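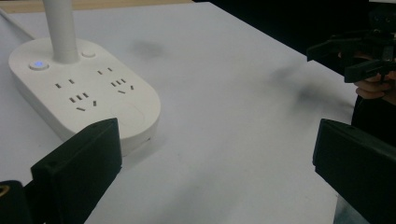
Call for participants: desk lamp sessions in November

Do you like small, fiddly tasks and have a steady pair of hands? Come spend a morning with us! Drastotia is looking for 80 people to join our desk task sessions, and you don't need any experience at all.

You'll sit or stand at a plain table and handle everyday desk things with a pair of hand-held grippers, one for each hand. This round is all about the lamp – tilting it, turning it, shifting it across the table and setting it back down. Most people are clumsy for the first few tries and then get surprisingly into it.
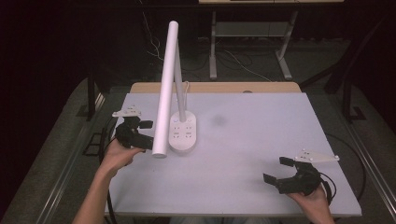
Sessions start at 9 a.m. and run 2 hours, with a break in the middle (coffee, tea, and a really good plate of cookies). You can sign up for one session or several, and we'd love to see you more than once.

Who can join:
Anyone 18 or older
Comfortable using both hands at table height
Left-handers very welcome – we never get enough of you

Please wear sleeves you can push up and leave rings and bracelets at home. Each session is paid, and we cover your bus fare.
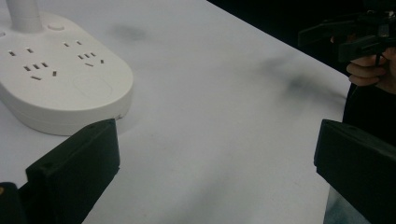 The power strip, with its outlets on top, and the grippers at the table.

We're in Room 188 of the Dikedent building, next door to Skimex. To sign up or ask anything, stop by the front desk and ask for Wiesława Wasilewska, or leave her a note with your name, phone number and the mornings you're free. Friends can sign up together!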